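Furnishing Shared Rooms
A Course Book for the Second Year

Chapter 4
Light and Power on the Table Top

After this chapter you will be able to
explain why electrical points have moved from the wall to the table
name the parts of a table unit and say what each part is for
choose a place for a table unit on a given table
plan the way of the cable from the table to the wall
use the words in the list at the end of this opening section

4.1 From the wall to the table

In Chapter 3 we planned the tables of a shared room and we decided how much surface one person needs. At that time we left the table tops empty. Now we begin to put things on them, and the first things we will put are light and electricity, for the reason that almost every other object depends on them.

In older buildings the sockets are in the wall, close to the floor, and usually behind a piece of furniture. When these rooms were built, a room had perhaps one standing lamp and one radio, and both of them stayed in the same corner for many years. Today people come into a room with a telephone and a computer, and sit down in the middle of it. The wall is far away. So they pull a cable across the floor, and the next person who walks there must step over it.

The library in Murkia had this difficulty in its reading room. The room has 28 seats at long tables, and all the sockets were along one wall. Visitors wanted the seats close to this wall and left the others free, even when the light was much better by the windows. In July the library placed a table unit on every long table and moved no furniture at all. The seats in the middle were soon used as often as the seats by the wall. We will return to the plan of this room in section 4.5, where you will draw the cables yourself.

4.2 What is a table unit?

In this book we call any object a table unit if it stands on the table top and gives light, or electricity, or both. Some units only have sockets. Others only have a lamp. There are also combined units, in which a lamp or a column rises from a base, and these save surface on a small table. The trade catalogs use many different names, such as "desk hub" or "power tower", and the same name can mean two different things in two catalogs. For this reason you should always read the drawing of the product and not trust the name alone.

The shape of the base is important. A long power strip has a front and a back, and it is usually pushed to one edge of the table. The person on the other side must then reach over the papers of somebody else. A round base is easier to share. It can be placed where all sides of the table reach it, and it has no sharp corners which catch a sleeve or a book. On the other hand, a round base needs more depth, and on a narrow table it can stand exactly where people want to open a notebook. The base in our first drawing exercise, the Dremar model, is 235 millimeters across. Please cut a circle of this size from paper now and keep it inside your book – you will need it several times.

4.3 Looking at a pale table

Color is not only a question of taste. A white unit on a white table is quiet, and many clients ask for this. But the eye finds an object by its edge, and when the object and the surface have nearly the same color, the edge is made mostly by shadow. In a room with soft light from all sides the shadow becomes weak. Look at the four pictures and pay attention to the border between the round white shape and the surface under it. Compare also how much pale surface remains free.

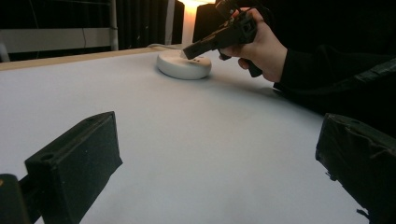
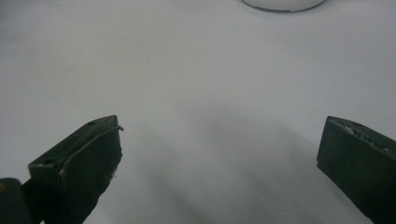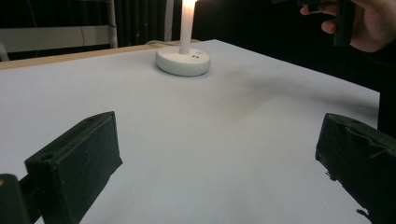
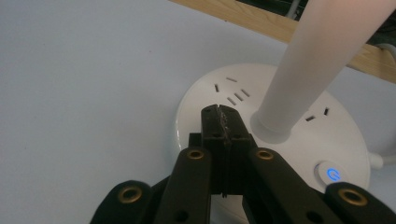

Controls on a table unit should be found quickly, also by a person who uses the room for the first time. When everything is white, a raised button can be difficult to notice, and the designer must help the eye in another way. A small light is the most common help. In the last picture the push button of the power strip carries a blue power icon which glows against the white plastic, while the sockets beside it are simple dark slots. The difference between a light mark and a dark mark tells the user which part is to be pressed and which part is for the plug. If you choose a unit without such a mark, you should write in your plan how the user will find the switch.

The cable is the second point. It should leave the unit on the side where nobody sits, and it should reach the edge of the table by the shortest way. A cable which hangs freely in front of a chair will be pulled sooner or later. Under the table it is held by clips or laid in a channel, and it goes down along one leg. The sample plan from the Sukprasert workshop, printed on the next page, shows a table with two units and one leg for both cables. The plan from Stunon solves the same table with a cable at each end – compare the length of the two.

Words for this chapter

base: the lower part of a unit, which stands on the table
channel: a long narrow holder for cables, fixed under the table
column: an upright part which rises from the base
combined unit: a table unit with both light and sockets
reach: the distance from a seated person to the nearest socket

Keep this list open while you read section 4.4, in which we measure the reach for seated adults and for children.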